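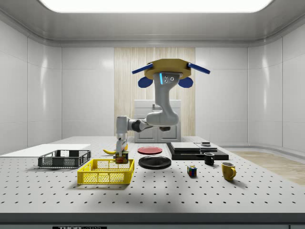
Slide 4. Budget the cell before the arm. Ellwood quoted one overhead arm, and we still owe for the mount and table.
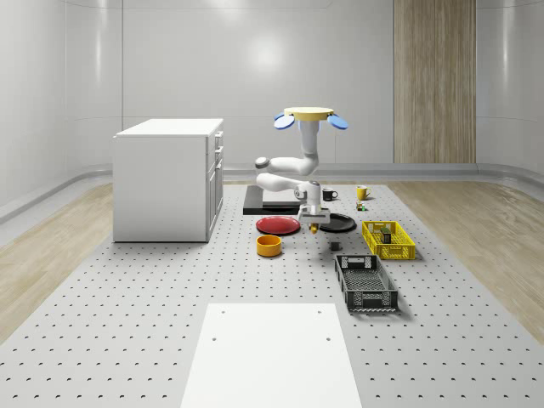
Slide 5. Sosar seats: 2, renewed each October. Hold back about 2,000 for spare fingertips and baskets. Moncrieff wants the order split.
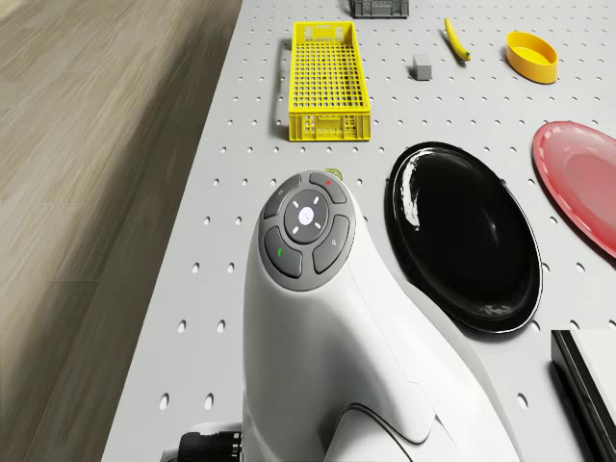 Can the table wait a year?
Only if the mount waits too. They ship together.

Shares 50 | Comments 2

Cletus Oyelaran: Is freight in the 2,000?

Clellus: No, separate line.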